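# 给老狗做背带的人:访 Philomena Ackah

三月里我去了一趟 Brernimville,想和 Philomena Ackah 谈一谈老年犬用的辅助背带。我先说明一下,中文不是我的母语,我们谈话时用的也不是中文。她的话是我根据笔记和录音翻译过来的,后来我把译文又念给一位中国朋友听,改了几个不自然的地方。如果还有读起来奇怪的句子,责任在我,不在她。

Ackah 女士经营一个很小的牌子,叫 Skutevar。她只做一类东西:帮助腿脚不好的狗站起来、走路、上楼梯和上车的背带。她不做牵引绳,也不做衣服和鞋。我认识这个牌子,是在我自己的狗十三岁的时候。那时它早上起不来,后腿在地砖上往两边滑,我用一条浴巾从它肚子下面穿过去,两只手提着,这样走到院子里。用了两个星期浴巾,我的腰就不行了。

我把这件事讲给她听,她点头点了很久。

"浴巾是大多数人的第一条背带,"她说,"我不反对浴巾。在半夜,狗突然站不起来,您不可能等快递。但是浴巾有两个问题。一个是它会卷成一条绳子,卷起来以后勒在肚子中间,狗的膀胱正好在那里。另一个是人要弯腰,因为浴巾不够长。您的腰就是这样坏的。"

她做这一行之前在一家窗帘店里做裁剪,做了九年。她说那份工作教给她的东西,现在每天都用得上:布料怎样受力,斜着裁和直着裁有什么区别,缝线在哪里会先断。她的第一条背带是给姐姐家的一只老拉布拉多做的。那只狗叫 Sulemana,后来她把最畅销的一个款式也叫作 Sulemana,"这样我每天打包的时候都要写它的名字,写得很烦,但是我不想换。"

我请她讲讲第一条背带是什么样子。

"很难看,"她说。"我用了做窗帘剩下的厚布,里面垫了一层旧毛毯。前面一条带子,后面一条带子,中间什么也没有。我以为狗像一张桌子,前面抬一下,后面抬一下,就起来了。可是狗会动。它一动,后面的带子就往前跑,跑到肚子上,跟浴巾一样。所以第二条我加了腿环,让后腿从两个洞里穿过去。腿环又磨大腿内侧,那里的皮很薄,毛也少。第三条我把腿环的边翻到外面去缝。就这样一条一条改。"

她一共改了多少次,她自己也说不准。有一个数字她记得很清楚:在开始正式出售之前,她量过 118 只狗。有的是在兽医诊所的候诊室里量的,有的是在公园里,有的是朋友带来的。她随身带一个小本子,写下狗的品种、年龄、体重、胸围、腰围、背长,还有一项是她自己想出来的,叫"大腿根一圈"。现在的尺码表就是从这个本子里来的,一共 6 个尺码。

"很多厂家的尺码表是按体重写的,"她说。"体重当然有用,可是体重一样的两只狗,身体可以完全不同。一只巴吉度猎犬和一只边境牧羊犬,也许都是二十公斤。您给它们穿同一件试试看。" 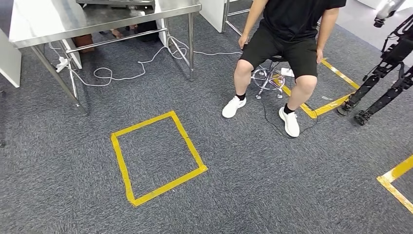 我问她,胸围到底应该在哪个位置量?

"在前腿后面,胸最深的地方,软尺绕一圈,"她回答,"软尺要贴着身体,可是下面还能放进两根手指。狗要站着量。如果狗站不住,就请另外一个人扶着,躺着量出来的数字会偏大,因为胸腔压下去以后往两边宽了。长毛的狗要把毛拨开。量两遍,两遍不一样就量第三遍。"

她又补充说,量腰围的时候很多人会量到最细的地方去,这样不对。后背带要托住的是骨盆前面那一段,所以应该往后一点,在后腿前面量。公狗还要多注意一件事,带子不能压到尿道口。Skutevar 的后背带分公狗款和母狗款,公狗款的下面裁掉了一块,像一个很浅的弧形。她说这个弧形她画了十几张纸样,每一张都觉得对,做出来给狗穿上就不对。

我们谈到材料。我原来以为越软越好,因为老狗的皮肤敏感。她不同意。

"太软的东西没有用,"她说。"它会变形,一变形就集中在一条线上受力,压强反而大了。您要的是外面结实、里面柔软,而且里面那一层要能吸汗,干得要快。狗不怎么出汗,这我知道,可是老狗会漏尿,会流口水,会在湿的草地上坐下。背带湿了不换,一天就会红,两天就会破。"

她现在外层用一种织得很密的尼龙布,里层用三明治网布,中间夹一片薄的泡棉。以前她用过绒布做里层,摸起来很舒服,客人在网上看照片也喜欢。后来有人写信告诉她,绒布粘毛,洗了几次以后结成一粒一粒的小球,小球磨皮肤。她就不再用了。那一批还没有卖出去的绒布背带,她拆掉了里层重新做,花了整整一个月。

"我丈夫说可以打折卖掉。我说我不愿意。他说那你就拆吧,他也帮我拆,拆得比我慢。"

关于魔术贴和插扣哪一种更好,我在论坛上看过很长的争论,所以也问了她。她的意见比较折中。魔术贴调节方便,可以差一点点都不怕,但是声音大,撕开的时候有的狗会害怕,而且毛进去以后就粘不牢。插扣可靠,声音短,可是手指有关节炎的主人按不动。

"您要想到,养老狗的人常常自己也老了,"她说。"我有很多客人七十多岁。有一位女士给我写信,说背带非常好,就是她打不开,每次都要叫邻居。我给她换了一种大的扣子,按的地方像一个硬币那么宽。后来我把所有的背后那一个扣子都换成这种。肚子下面的两个还是小的,大的在那里会顶着。"

提手也改过。最早的提手是一条短带子,缝死在背上。高个子的人提着要弯腰,矮个子的人提着手臂要抬得很高。现在的后背带配一条可以拆下来的长提带,最长可以放到 112 厘米。她建议先把人的姿势站好,膝盖放松,背挺直,手自然垂下去,再把提带调到手的高度。顺序不能反过来。

她一边说一边站起来做给我看,手里提着一只装满碎布的袋子,当作狗。她在缝纫机和门之间走了两个来回,走得很慢。她说最常见的错误是提得太高。人总是想帮忙,帮得太多,狗的后脚就离地了,变成人在提一只箱子。

"您只要拿走它一部分的重量,"她说,"脚要踩在地上。它自己要用力,不用力肌肉就没有了,下个月更站不起来。我跟客人说,您提到它不发抖了,就停在那里。有些狗会告诉您的,它往前走,您跟着它走就可以。有些狗被提起来以后就站着不动,它觉得奇怪。这种狗您要拿吃的,一小块一小块,在前面放。"

我问她,第一次给狗穿上背带应该穿多久。她说五分钟就够,在家里,在狗熟悉的地毯上,穿上以后什么也不做,给一点吃的,然后脱下来。第二天十分钟。不要第一次穿上就去上楼梯。她很反对的一件事是穿着过夜。有些主人觉得反正半夜还要带狗出去,就不脱了。她说这样不行,躺着的时候腿环的位置跟站着不一样,会夹住皮肤,而且狗舔不到自己想舔的地方,就会很烦躁。

"晚上把背带挂在门边,"她说。"手一伸就拿得到。鞋子也放在那里。"

她自己的工作间在一条小街的二楼,楼下是修自行车的铺子。两台缝纫机,一台是平的,一台专门缝厚的东西。墙上挂着纸样,每一张上面有一个夹子,夹子上写着尺码。我去的时候她正在赶一批大号的后背带,桌上堆着剪好的网布,她请我坐在对面,自己一边说话一边穿线。她说请我不要介意,手停下来她反而不会说话。
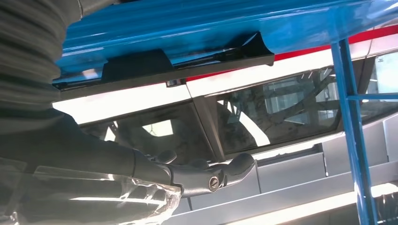
她的生意主要在网上。最初两年她只在 Clukisell 上开了一个小店,后来也自己接一些诊所的订单。去年她卖出去 533 条。我觉得这个数字不小,她说如果跟大厂比,人家一个上午就有了。可是每一条她都亲自检查过缝线,再多她就检查不过来了。现在有一位邻居的女儿下午来帮她裁布和打包,缝的部分还是她一个人。

"有人劝我拿出去给工厂做,"她说。"我试过一次。样品很好,大货来了,腿环的边是往里面翻的。我在电话里讲了很久为什么要往外面翻,对方听得很客气,说这样外面看着不漂亮。他说得也对,外面看确实不漂亮。"

那批货她没有接受,定金也没有拿回来。讲到这里她停了一会儿,把一根线头剪掉了,然后说我们还是谈狗吧。

我想知道的另一件事是价格。Skutevar 的一条后背带比超市里的贵两倍还多。我写信约她的时候就说过会问这个问题。她没有不高兴,从抽屉里拿出一条拆开的便宜背带给我看。那是她买来研究的。她指给我看提手和主体连接的地方,只有一道直线的缝线,两头打了结。

"这里是受力最大的地方,"她说。"我在这里缝一个方框,里面再打一个叉。多用两分钟。带子是一样的带子,他们的尼龙带不比我的差,有时候还更好。差别就在这两分钟,还有里面那一层布。如果您的狗是十公斤,走平路,便宜的那种可以用,我会直接对客人这样说。如果您的狗是四十公斤,您要提着它下楼梯,那请您看一看这道线。看的时候用力拉,往两边拉,看得到针眼变大的,就不要买。"

她常常劝人不要买她的东西,这一点让我有点意外。比如有的狗脊椎刚做完手术,主人着急,想马上买一条。她会请对方先去问兽医,因为有的情况下肚子那里不能受力,要等伤口长好,或者要用另外一种形状。还有的狗是前腿不好,后背带对它没有帮助,要买前背带,或者前后一体的。她说前后一体的那种看起来最周到,实际上很多人买了以后只用后面一半,前面一半每天穿脱太麻烦。所以她会先问三四个问题:哪一条腿不好,家里有没有楼梯,狗多重,主人能提多重。最后一个问题很多人答不出来。

"我让他们去提一袋狗粮,"她说。"提着走到门口,再走回来。"

我又问到车。我的狗后来就是上车最困难。她说上车和上楼梯是两件事。上楼梯的时候狗的前脚可以用力,人在后面帮助。上车的时候,高的车,前脚搭上去以后全身的重量突然都在后腿上,这一刻最容易滑倒。她建议用坡板,坡板上铺防滑的垫子,背带只是用来保持平衡。没有坡板的话,先让前脚搭好,一只手提着后面的提带,另一只手放在大腿后面,往上也往前推。只往上提,狗会往后坐。

"下车更要小心,"她说。"狗看见草地就高兴,一高兴就忘了自己几岁了,直接跳下来。前腿不好的狗这样跳一次,要疼一个星期。打开车门以前先把手放在提带上,再开门。"

洗的问题我也记下来了,因为很多读者写信问过我。可以放洗衣机,三十度,放在洗衣袋里,扣子先扣好,不然扣子的脚会打断。不要用柔顺剂,网布会变得不吸水。不要放烘干机,中间的泡棉会皱,皱了就回不来。她建议有漏尿的狗准备两条,一条洗的时候穿另一条。她承认这话听起来像推销,所以她对买第二条的客人减价,运费也不再收。

我们谈了两个多小时,中间她给我倒了一次茶。谈到后面,谈的多半是狗,背带反而少了。她给我看手机里客人寄来的照片。有一只很胖的柯基,穿着小号的背带站在厨房里,眼睛看着冰箱。有一只灰白色的牧羊犬,三条腿,站在雪地里。她每只都叫得出名字,有时候主人的名字她倒想不起来了。

"照片会停的,"她说。"有的客人每个月寄一张,寄了一年,后来就不寄了。我不会去问。有时候过了很久,他们把背带洗干净寄回来,里面放一张纸条,请我送给需要的人。我有一个箱子专门放这些。"

我问她寄回来的背带怎么处理。她说先检查缝线和扣子,坏的换掉,再洗一次,然后送到诊所去。诊所借给刚做完手术的狗用,用完了再还回来。有一条浅蓝色的中号已经借出去很多次,腿环的边她换过两回。诊所的护士认识这一条,说它比较好穿,其实尺寸跟别的中号完全一样。

她也讲了一件她做得不好的事情。有一年她想做一种夏天用的款式,全部用网布,没有外层,很轻,很透气。做出来她自己也喜欢,在 Clukisell 上放了照片,几天就有人订。三个星期以后开始有人写信,说网布被指甲勾破了。狗用后腿抓痒,抓到的正好是腰那一段。她把钱都退了,写信给每一个客人,请他们不要再用来上下楼梯。那一款以后就没有了。她说如果现在再做,她会在侧面加两条布,可是加了布就不凉快,那还不如夏天把普通的那一条少穿一会儿。

对于刚开始照顾老狗的人,我请她给一点建议,不一定是关于背带的。她想了一下,说先去看地板。

"很多狗其实还有力气,是地板太滑了,"她说。"您把从床到水碗、从水碗到门口的这一条路铺上垫子,浴室用的那种防滑垫也行,瑜伽垫剪开也行。铺完过两天再看,也许它自己能走了。脚底的毛要剪,趾甲也要剪,趾甲太长脚趾就抓不住地。这些都做了还是不行,您再来量尺寸。"

我说我那时候要是先铺垫子就好了。她说那时候您在弯腰提浴巾,没有手去铺垫子。

走之前我订了一条中号的 Sulemana,母狗款,给我妹妹家的狗。它今年十一岁,还能自己上沙发,不过下来的时候已经要想一想了。Ackah 女士问我量过没有,我说没有,大概是中号吧。她把写好的单子从我手里拿了回去,给了我一条软尺,让我量好了再写信给她。

软尺我带回来了。胸围量了三遍,第二遍和第三遍是一样的,上星期已经寄给她了。她回信说应该是小号,请我把大腿根那一圈再量一次。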